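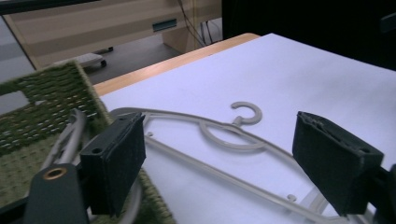

Wide finger pads on either side of a plastic hanger. Lellport, August.

Most gripper comparisons I read start with a payload number and end with a price. I would like them to start with a coat hanger.

I have spent the summer at Divbridge comparing two sets of fingers for our hand-held grippers, the tools a person carries through a task so that an arm can later be trained on the recording. One set is a slim steel pair from Manero. The other is the wide, blocky pair that Berrada sells as a general-purpose finger. On paper the Manero pair wins. It is lighter, it closes to a finer tip, and the data sheet is eleven pages longer. After 325 trials with hangers I would still buy the blocky pair, and I think the way our field tests grippers is the reason so few people would agree with me.

The usual test objects are cubes, cans, a drill, and a soft ball. Each one sits on the table by itself and has a clear place to grab. A hanger has a long thin bar, a hook that swings the whole thing around when it is lifted, and a habit of catching on its neighbor. Almost every home has a few of them. If a gripper is meant for housework, it should have to deal with them early in testing, before anyone prints a brochure.
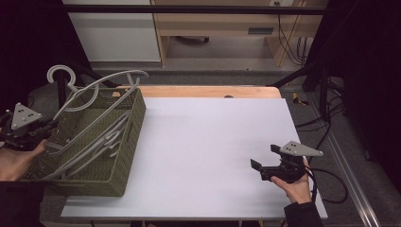 The two-handed setup, with the hangers in the basket at left.

My colleague Sanaa Bensaid ran most of the July sessions, and her notes changed my mind on one point. I had been scoring a grasp as good if the hanger left the pile. She scored it as good only if one hanger left the pile and nothing else moved more than a hand's width. By my rule, the blocky fingers succeeded 291 times. By hers the number was much lower for both pairs, and the gap between them nearly closed. The slim fingers were better at getting in between two bars. The blocky ones were better at keeping hold of a bar once they had it.

Hugo Boyer, who does our purchasing, took this as an argument for the slim pair. I take it the other way. A bad approach can be fixed with more recordings, because approach is mostly a matter of where the hand goes. A bar that rolls between two narrow tips is a hardware problem, and more recordings will not add surface area. We have 3190 clips in the archive already, and a good share of the failures with the slim pair show the same slow roll toward the hook.

There is a fair objection about size. Wide fingers block the view of a camera mounted on the tool. With thin objects the part you most want to see is often the part the finger covers. Fabian Danzer has raised this at every review and he is right about it. His answer is a narrower finger. Mine is a second view from the head, which costs less than a new finger design and helps with everything else on the table too.
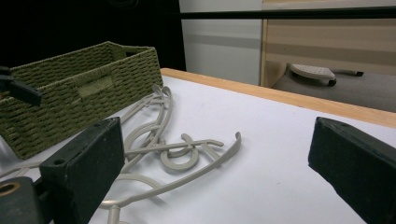

Hangers in a pile on the table next to the basket. The finger at right comes in from the edge of the frame, angled toward the pile.

I would also like to see people publish their piles. Every lab I have visited tips out its objects, spreads them a little so that they look reasonable, and then starts counting. Spreading them is half the job. Ayman Ramadan suggested dumping the hangers from a fixed height and leaving them where they land, and our numbers dropped for a week after we adopted it. They are better numbers.

None of this means the Berrada fingers are well made in every respect. The pads scuff quickly, and the mounting screws are a size that no one keeps in a drawer. I would pay more for a replaceable pad and I have told them so. But a buyer choosing between these two for work around a house should ask for the hanger results first and the payload second. If the seller has no hanger results, a bag of hangers is cheap enough to bring along.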